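Can a General-Purpose Robot Handle Returned Containers? Report on a Shop-Floor Trial

Final project report, Department of Production Engineering
Submitted 24 December 2023

1. Background

The project was carried out with Stiltgate, a distributor of bakery and dairy goods, at its Plokmont depot. Goods leave the depot in plastic containers and crates, which come back empty and have to be sorted by type, checked for damage and returned to marked places on the floor. The work is done by hand in two shifts. It is not heavy, but it is repetitive, and the depot has found it difficult to fill the early shift.

Conveyor systems for this kind of sorting have existed for a long time. They require a fixed layout, and the depot changes its layout several times a year. The question put to the project group was therefore a narrow one: could a robot with arms and hands, working on the existing floor with the existing containers, take over any part of the job at its present stage of development?

2. The task

The group observed the returns area in June and divided the work into four steps: approaching the container, taking hold of it, moving it to its marked place, and releasing it in line with its neighbours. A fifth step, checking for cracks and dirt, was left out at the request of the depot, which considers this a matter for trained staff.

Each step was written down in the form used in the depot's own work instructions. This proved more difficult than expected. Staff tend to pull a container towards them with one hand while already looking for the next, and they correct a poor grip without noticing that they have done so. Several of these small corrections had to be described from slow playback before they could be included.

3. Method

The robot was operated with the Sternov control package under its standard settings. The group did not alter the grip routines, as the aim was to judge what a depot could expect without specialist programming. A total of 383 attempts were made on 23 working days. Each attempt was limited to 30 seconds. An attempt counted as successful only if the container ended within its floor marking and had not been dropped or pushed into another container. 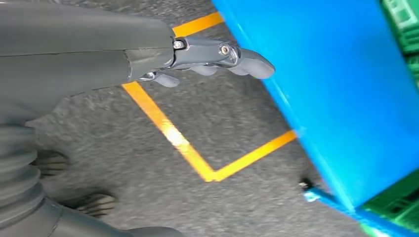

Approach and grip were scored separately. In the first week the two had been recorded as one step, and the results were of little use, as a failed grip nearly always followed from a hand that had been placed too high or at the wrong angle. Attempts from that week were scored again from the recordings.

For comparison, 36 attempts were made by members of the group, none of whom had worked in a depot before. They were given the written instructions and no other training.

4. Findings

The approach step was the most reliable. The robot generally brought its hand to a suitable starting point, and errors were small enough to be corrected before contact. Strong reflections from floor paint caused hesitation on some days, mainly when the loading doors were open.

Grip was the weakest step. Smooth, flat container sides offer little for the fingers to close on, and the robot often searched along a side for longer than the time limit allowed. Slotted crates gave better results once a finger had found an opening, although a finger could also become caught on the way out. Two attempts were stopped by the supervisor for this reason.

Moving and releasing were satisfactory when the grip was good. Alignment with neighbouring containers was acceptable to depot staff, who were asked to judge it without being told whether a person or the robot had done the work.

The untrained members of the group were faster than the robot at every step. They were less consistent in alignment, and their results became worse towards the end of a session.

5. Discussion

The group does not consider the robot ready to take over the returns area. It can perform parts of the task, but a member of staff must remain close by to free it or to finish what it has begun, and at present this removes any saving in labour.

Two changes would improve matters at modest cost. The first is a matt floor paint. The second is a container with a moulded handhold on each long side, as proposed in the earlier Dijkstra project at this department. That proposal was made for the comfort of staff and was not taken up on grounds of price. The findings above give a further reason to look at it again.

6. Limits of the study

All attempts were made with empty containers. Stacks were not tested, nor were wet floors, which are common at the depot in winter. The comparison group was small and consisted of students. The condition of the finger surfaces was not measured, and wear may have affected the later results.

The scoring sheets and the written work instructions are held by the department and may be consulted on request.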